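Luritstead erweitert Produktion von optischen Filtern in Gillitz

Gillitz, 23. Februar 2025. Die Firma Luritstead, Hersteller von Interferenzfiltern und beschichteten Spiegeln, nimmt am Standort Gillitz zwei neue Beschichtungsanlagen in Betrieb. Die Anlagen sind für Substrate aus Quarzglas ausgelegt und arbeiten mit Ionenstrahl-Sputtern. Damit können pro Monat bis zu 3.000 Filter gefertigt werden.

Im Mittelpunkt steht die Serie Nemer für den ultravioletten Bereich. Der erste Filter dieser Serie hat eine Zentralwellenlänge von 283 nm, der zweite von 287 nm. Beide Typen werden in der Fluoreszenzmessung und in der Prozesskontrolle verwendet. Jeder Filter wird vor dem Versand spektral vermessen, das Messprotokoll liegt der Lieferung bei.

Den Vertrieb der Serie übernimmt wie bisher der Partner Partington. Bestellungen sind ab März möglich, Muster für Labore können schon jetzt bei Luritstead angefragt werden. Sondergrößen fertigen wir auf Anfrage. 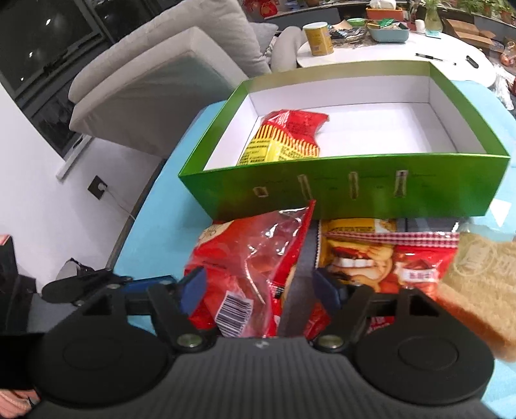
Greifer mit blauen Fingerpads über einer roten Snacktüte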